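Bread notes, May, started 6:40 am

Batch on the new flour. Sack is Birko strong white, the old one was Feklow and we are down to the last scoop of it, so this is the side by side I kept putting off. Same recipe both bowls. 600 g flour, salt and yeast as on the card, water held back a little at first because Birko looked thirsty last time Paavo used it.

Bowl A Feklow, bowl B Birko. Tape on the bowls this time, not on the lids. Lids got swapped in April and we lost a morning.

7:05 mixed. B is stiffer right away. Wanted to add water and didn't. Leave it alone till after the rest.

7:35 rest done. B has relaxed a lot, now feels nearly like A. Still tears if you pull it fast. A stretches to a thin sheet, B goes lumpy then splits. Gave both four folds, bowl covered, back on the shelf over the sink. Shelf is the warm one now that the heater in the corner is off.

8:10 folds again. B catching up. Onyekachi had a feel of both with her eyes shut and picked the wrong one as Feklow, so maybe I'm imagining half of it.

8:50 third folds. Wrote nothing, phone rang. Dumidport mill calling about the rye. They can do the coarse grind but only with the next delivery, and the price per sack has gone up again. Said yes to one sack. Need to tell Paavo before he orders from Lục as well, or we end up with two lots of rye and no shelf for it.

10:20 both about doubled. A has more bubbles on top, B is smoother and domed. Tipped out, shaped for the long tins. Forgot to weigh A before shaping (again). Weighed B after, then realized the scale still had the scraper on it. Ignore that number, I've crossed it out in the other book.

Tins: A in the dented one, B in the good one. Should of swapped them halfway, the dented one always bakes darker at the short end.

11:30 in the oven. Steam from the tray, lid off after 15 minutes. Oven dial says one thing and the hanging thermometer says another, went with the thermometer.

12:15 out. A went up more, ear on one side where the cut ran long. B lower but very even across the top. Crust on B thinner, softer. Knocked both, both sound done.

Waiting to slice. Rule is two hours and I'm sticking to it, the last test was ruined by somebody cutting warm (me). 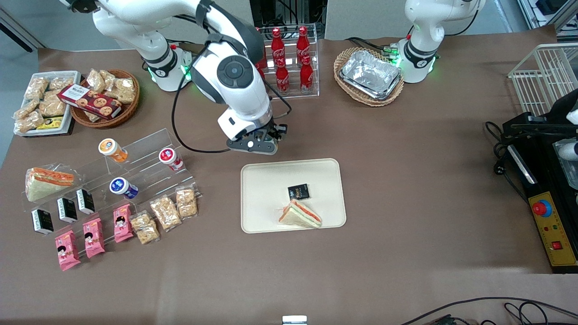
2:20 sliced both. Crumb on B is tight and regular, small holes all the way to the crust. A is more open, one tunnel near the top, my shaping. For toast I would take A. For anything with a wet filling B wins easily, holds a clean edge when you cut it corner to corner and doesn't soak through so fast. Tried egg in both, left them 40 minutes under a cloth. A was damp on the bottom slice, B fine.

Flavor - A better. A bit nutty, B is just plain bread. Onyekachi says B tastes of nothing and that this is what people want in a sandwich loaf. Paavo not in till four, kept him an end of each.

Loaf weights once cold: A 568 g after I'd already cut the heel off, so no use. B not cut at that point but I'd written it on the back of the flour label and the label is in the bin. Next time one page, one pen, tied to the scale.

3:00 second idea, small one. 201 g of Birko mixed with the last of the Feklow, same water share, hand mixed in the little bowl. Just to see if the blend keeps the taste and still slices. In the fridge overnight, no hurry on it.

Things to sort:
Hanging thermometer vs dial, check in boiling water or borrow a proper one
Dented tin, hammer it or throw it out
Rye order, talk to Paavo first
Yeast jar getting low, up to three more batches in it if we're careful
Birko wants more water, start by not holding any back
Wash the cloths, they smell of onoin

4:10 Paavo tried both ends. Prefers A, wants to know why we are changing. Told him Feklow have stopped the big sacks. He says ask them for two small ones and compare the cost before we commit. Fine. Will ring them in the morning when the blend comes out of the fridge.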